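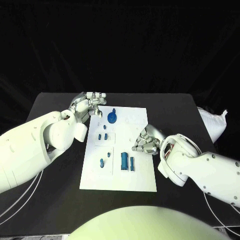 Severyn Sydorenko wrote after the April open day that the blue pegs kept his kids at the table longer than lunch did. Good to hear – come back!

About Fonum

Small shop, two-armed robots, lots of fiddly little parts. We build and teach, mostly teach. Open days every spring, next one May 2025. Room for 60 per session, almost 300 came last time. Demos run all day, questions welcome, bring teh whole class.

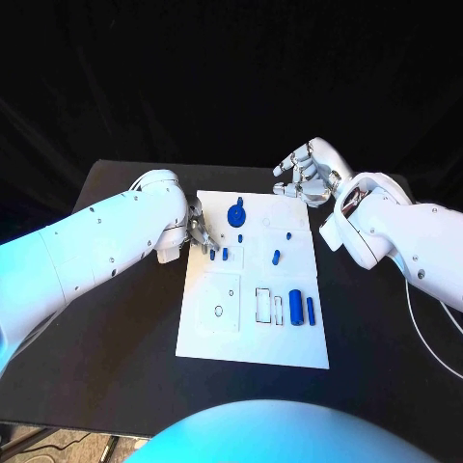 Visiting us

Hjaltested building, side door. Book ahead for groups. Parking fills up early so take the bus if you can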